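Foro de automatización ligera > Celdas de manipulación > Puesta a punto

Zona de colocación a rotulador sobre pizarra: el cubo azul se me va al borde 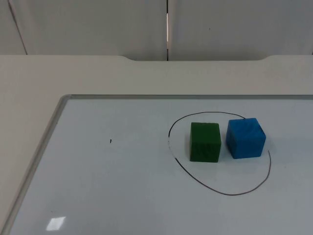
Cubo verde y cubo azul dentro del óvalo, vistos desde la cámara fija.

tornillo_m5 escribió:
Celda de mesa con brazo pequeño, controlador Sukora y cámara fija. La tarea es dejar los dos cubos dentro del contorno negro. La referencia de la mesa es la pizarra, con el marco de aluminio como tope de alineación. Desde que limpié la superficie y repasé el contorno, el verde queda bien y el azul se desplaza hacia la parte superior derecha, hasta tocar o tapar la línea. En una serie de 74 ciclos me ha dado fuera de zona 13 veces, siempre con el azul.
Calibración extrínseca de marzo, sin tocar. Garras revisadas. ¿Por dónde empezaríais?

Değirmenci_Y escribió:
Por el contorno. El trazo no está cerrado y a la izquierda hay un tramo donde el rotulador ha saltado. Si segmentas por relleno interior, la máscara se escapa por ahí o el cierre morfológico te la deforma. Arriba a la derecha el azul tapa la línea, así que tampoco tienes borde continuo en ese lado.
Repasa con punta gruesa, deja secar y vuelve a capturar la plantilla con la pizarra sin cubos.

tornillo_m5 escribió:
La plantilla se captura sin cubos, una vez por turno. Lo del salto de la izquierda lo acepto. Uso umbral fijo en 60 y cierre con núcleo pequeño.

gb_celdas escribió:
No comparto el diagnóstico. Un contorno mal segmentado desplaza el centro de la zona para los dos cubos. Si el verde cae donde debe y el azul no, yo miraría la orientación. En la foto el azul está girado y se le ve parte de la cara lateral; el verde está casi de frente. Apostaría a que la garra lo suelta con una esquina apoyada antes que el resto.
Comprueba la altura de suelta. Al limpiar, ¿levantaste la pizarra?

tornillo_m5 escribió:
Sí, la levanté y la volví a poner contra las marcas de cinta. Después quité las marcas.

gb_celdas escribió:
Entonces tienes dos variables nuevas: posición en el plano y apoyo. Una pizarra de ese tamaño flecta. Mide la altura en las cuatro esquinas y en el centro del óvalo con la punta de contacto, en frío y sin cubos.
Geum-ok Bang

Değirmenci_Y escribió:
La flecha explicaría un error en Z, no una deriva sistemática en una dirección. Y un solo fotograma no dice si el giro viene de la suelta o de la recogida. Mantengo que primero se arregla el contorno: cuesta cinco minutos y elimina una duda.
Aparte, hay un reflejo del techo abajo a la izquierda de la pizarra. Cae fuera del óvalo, pero con exposición automática te mueve el nivel de toda la imagen y un umbral fijo no lo sigue. Bloquea la exposición.

nodo_sur escribió:
Tengo la misma disposición con un controlador Govitz. Bloquear exposición y ganancia me quitó la mayor parte de los falsos fuera de zona. El reflejo lo eliminé con un difusor Tistix en la luminaria. Un polarizador también sirve, pero pierdes luz.
Otra cosa: hay una mota o un trazo pequeño en la pizarra, hacia el centro izquierda. Si filtras por área mínima no molesta. Si no filtras, bórralo.

tornillo_m5 escribió:
Filtro por área, la mota no entra. Exposición bloqueada desde hoy. Medidas con la punta: tres esquinas iguales y la superior derecha 0,8 mm más alta. En el centro del óvalo, 0,3 mm sobre el valor programado.

gb_celdas escribió:
Ahí tienes el apoyo. Con 0,3 mm de más el cubo toca antes de abrir y la garra lo arrastra al soltar. Calza las otras tres esquinas o rectifica el plano en el controlador, una de las dos, no ambas.

Değirmenci_Y escribió:
De acuerdo en corregir el plano. No en que sea toda la causa: el verde se suelta a esa misma altura y no se mueve.

gb_celdas escribió:
El verde está más lejos de la esquina alta. No es la misma altura.

tornillo_m5 escribió:
Actualización, julio de 2025. Cambios, por orden:
1. Plano de trabajo redefinido con tres puntos sobre la pizarra. Serie corta: el azul sigue girando algo, pero ya no llega a la línea.
2. Contorno repasado con punta gruesa y cerrado. Plantilla nueva.
3. Almohadillas de garra sustituidas por unas Yüksel de silicona. La izquierda tenía más desgaste, cosa que en la revisión anterior di por buena.
4. Topes atornillados a la mesa en lugar de cinta.
Llevo 1.366 ciclos y dos fuera de zona, los dos con el azul. El giro residual sigue ahí en casi todas las sueltas.

Değirmenci_Y escribió:
Con cuatro cambios seguidos no sabes cuál ha contado. Monta otra vez las almohadillas viejas y haz una serie igual de larga.

tornillo_m5 escribió:
Las viejas están en la basura. Probaré intercambiando izquierda y derecha de las nuevas y subo el registro de ángulos.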